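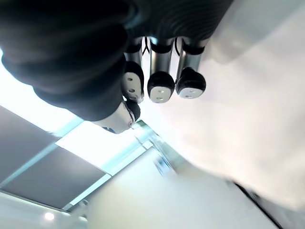
Pascual Zúñiga
Before anyone answers this, can you say whether the barley is for feed or for seed? It changes how dry you need it.

Marietjie Jacobs
Feed, all of it. I should have put that in. The full post is below.

Storing barley in an old shed, first year doing it ourselves

We have always sold our barley off the field in the week it was cut. This year the merchant in Vemden has dropped his harvest price and says it should pick up by October, so we want to hold it back. We have an old cattle shed with a concrete floor and block walls on three sides. The grain came off at 16 per cent and we have 179 tonnes of it. We don't have a dryer. Can it go straight in the shed with a fan, or does it have to be dried somewhere first? The co-op at Kesau will dry it but there is a queue and they charge by the point.

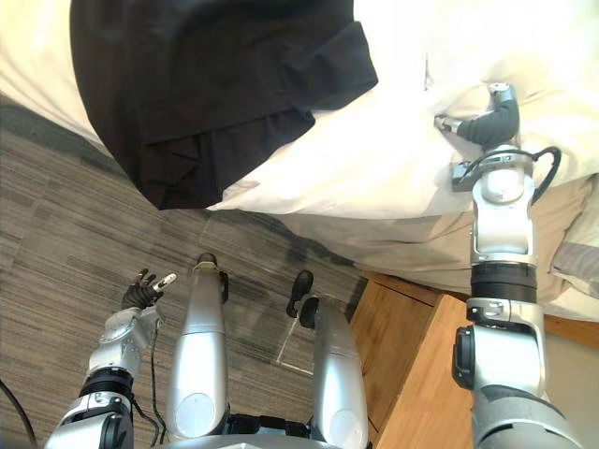 Kesau and District Growers' Club — Grain and Storage Help

Trinidad Huenchumán
16 is too wet to leave in a heap until October. It will keep for a short while if you get it cool, but you want it under 15 and nearer 14 if you can. We have stored feed barley in a shed like yours for years. Sweep it right out first, walls and ledges as well, and look in the corners for old meal. That is where the weevils come from. Then put pedestals in as you fill, 4 metres apart or so the fan supplier says, and keep the heap level. Ours are the Vasus ones, nothing special, but they stack away easily.

Run the fans at night when the air is colder than the grain. Blowing in the middle of a warm day does more harm than good. Push a probe in every few days to begin with and write the temperature on the wall.
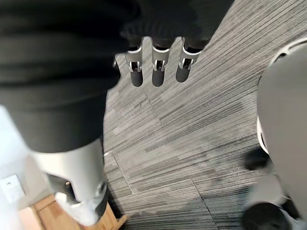
Once it is down to 10 degrees or below you can check it weekly. If one spot starts climbing and the rest doesn't, dig it out and spread it, don't wait. Check the walls before you fill too — block walls that held cattle were not always built to take grain pushing on them, and I would keep the heap low at the edges unless somebody has looked at them.

Paweena Srithong
Just get it dried. We tried to save the money one year and lost a trailer load to mould along the back wall. Sepúlveda has a mobile dryer and he might come out if you ring him before Friday.

Graciela Zúñiga
Agree on the walls. Also ask the merchant what moisture he will take it at, and get it in writing. Ours knocked us back 3 loads.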